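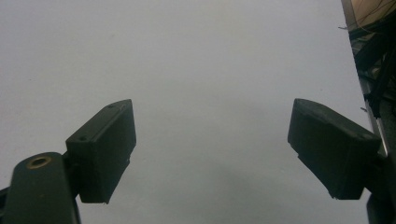 Fixing a hand-held gripper that closes unevenly or lets go

Applies to the Plidix hand gripper with screw-on finger pads. If yours is the older Radham version, the steps are the same but the linkage screws are on the other side.

The fault

In July we threw out 198 recorded grasps at the Lundthorpe bench. The fingers had been closing out of line, and on smooth plastic the object slid away as soon as the gripper was lifted. The log showed nothing wrong, as it only stores the opening width. We blamed the pads and changed them, which made no difference. The cause was one worn bushing in the linkage, plus a pad screw that had backed out.

Before you start

Unplug the gripper from the logger. Keep your fingers out of the linkage while you hold the trigger. The arms close like scissors and will break the skin.

You need a hex key that fits the pad screws, a strip of paper, medium threadlocker and a soft cloth.

Step 1. Open the fingers all the way over a plain light surface and look at them from above. Both pads should lean by the same amount. If one sits lower, write down which side before you touch anything.

Step 2. Check the screws that hold each pad to its arm. Turn them by hand with the short end of the key. If a screw moves, take it out, clean it, put one drop of threadlocker on it and refit. Do not put threadlocker on the bushings. It attacks some plastics and the arm may crack later.

Step 3. Close the gripper on the strip of paper and pull. Repeat at the tip, the middle and the base of the pads. The paper should drag the same in all places.

Step 4. Hold one arm still and rock the other from side to side. Any click you can feel is play in a pivot. Do this for each pivot in turn – the worn one is often not the one nearest the bad finger.

Step 5. Replace a worn bushing with part 818. Press it in square, from the flat face of the arm. If it goes in crooked, take it out and use a new one.

Step 6. Test on a real object. Pinch the edge of a smooth plastic box with the fingers upright and look at the gap between them.

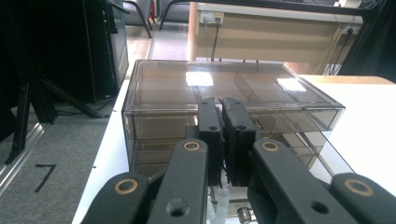

Page last changed: January 13, 2018

A thin gap with the box wall held between the fingers is fine. A gap that is wider at one end is not, and you should go back to step 4. Keep the box on the table for the first pulls, and lift it only when it has held 3 times in a row.

If it still slips

Wipe the pads with a dry cloth and try again. Dust from cardboard is enough to spoil the grip. If the fingers line up and the box still slides, the pad surface is worn and the pads should be changed as a pair.

Recordings made before the repair should be marked as suspect in the log – do not delete them until someone has gone through the video.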